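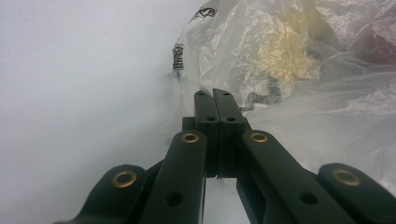
How Do You Build a Hand That Can Pinch?

Pinch your thumb and finger together. Easy! Now try building something that can do it. At the Bilside workshop, Rafia Minhas and Talha Rind made a pair of grippers, which are simple hands you hold on to, with two stiff fingers each.

The fingers don't bend like yours. They ride on short bars called links, and the links turn on pivots, a bit like the hinges on a door. When the links swing, the fingers slide together. Snap! 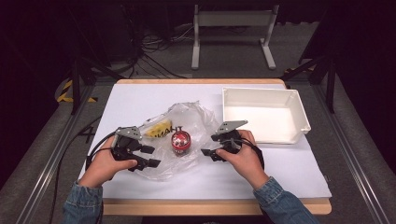

Plastic bags are super tricky to grab. A block stays the same shape when you squeeze it, but a bag squishes, folds and slips away (try picking one up with two rulers and you'll see!). Rafia's plan is 300 practice grabs. By Monday she had done 237!
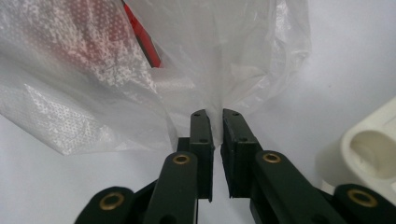 The best trick so far is to look for a fold. Put one finger on each side of it, then close up slowly. Talha likes to start with the fingers wide apart, and Rafia likes them nearly shut. Which would you pick?

Shares: 2 | Comments: 2
Contact Bilside Workshop | Back to top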